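Week 6: Grasp planning with clear objects

The planner in Flarik gets a point cloud and returns a ranked list of grasps. Clear plastic and glass leave holes in the cloud, so the top grasp is often a poor one. Read Graça Leitão's notes on filling in missing depth before lab. 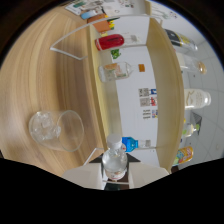

For the lab, train the grasp scorer on the 2,640 demonstrations in the course folder. Keep 186 for testing – do not tune on them. Run the control loop at 90 Hz and log the finger width at every step.

Hand in your config file and one plot of score against finger width. Late work goes to the Zarkton queue.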